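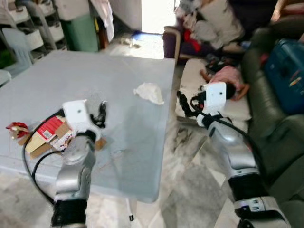 Nabila Helmy reckons I've had it wrong for years and a folding table should never be scrubbed with anything rougher than a dishcloth. She wrote in after my November tips to say the green scourers leave fine scratches, and the scratches hold the grime, so every clean makes the next one harder. Fair enough, Nabila! I tried it her way on my old card-making table and I'm a convert.

So, plastic tabletops. Warm water and a squirt of dish soap first, always. Leave the suds sitting for 15 minutes while you put the kettle on, then wipe. If there's still a grey shadow, make a paste of bicarb and water, rub it in with your fingertips (little circles, no muscle) and rinse it twice. The second rinse matters, bicarb dries to a white film that shows up on every dark sleeve in the house.

Texta comes off with metho on a cotton pad. Try a hidden corner first, because some tops lose their colour along with the ink. I learnt that one on my sister-in-law's table and I still hear about it at Christmas. 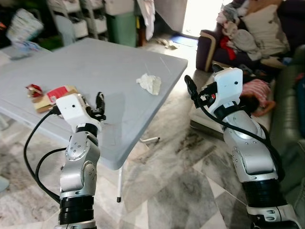
LEGS, HINGES AND WOBBLES

Flip the table onto an old towel before you go near the legs. Brush the fluff out of the hinges with a dry toothbrush, then a tiny dab of silicone spray on each one. Cooking oil goes sticky, please don't. If one foot has lost its rubber cap, take the leg measurement to the hardware shop (across the outside of the tube, in millimetres) and buy the full set while you're there, they never match otherwise.

Still rocking? Check the locking rings before you blame the floor. Mine were only halfway down, for months.

Store it on its long edge, out of the sun. Dalia Lahlou keeps an old pillowcase over each end of hers so the corners don't mark the hallway paint, and I've pinched that idea for the ironing board too.

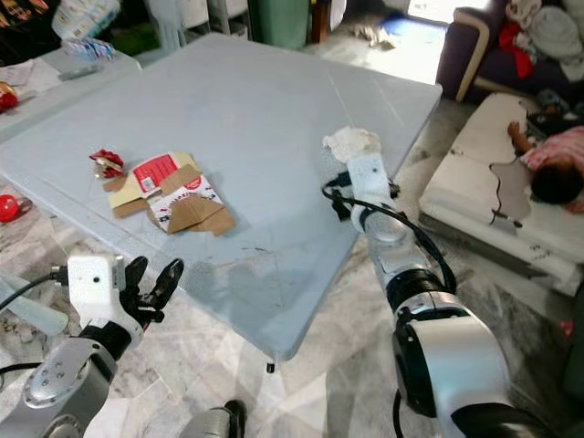
Flattened cardboard on the tabletop.

Boxes are worth keeping, by the way. Open one out flat and it makes a great mat for gluing, potting up seedlings or touching up a chair leg. Peel the tape off first. When it's had its day, plain cardboard can be torn up for the compost, but the shiny printed bits go in the recycling at my place. Next month I'm tackling oven racks, so send me your tricks!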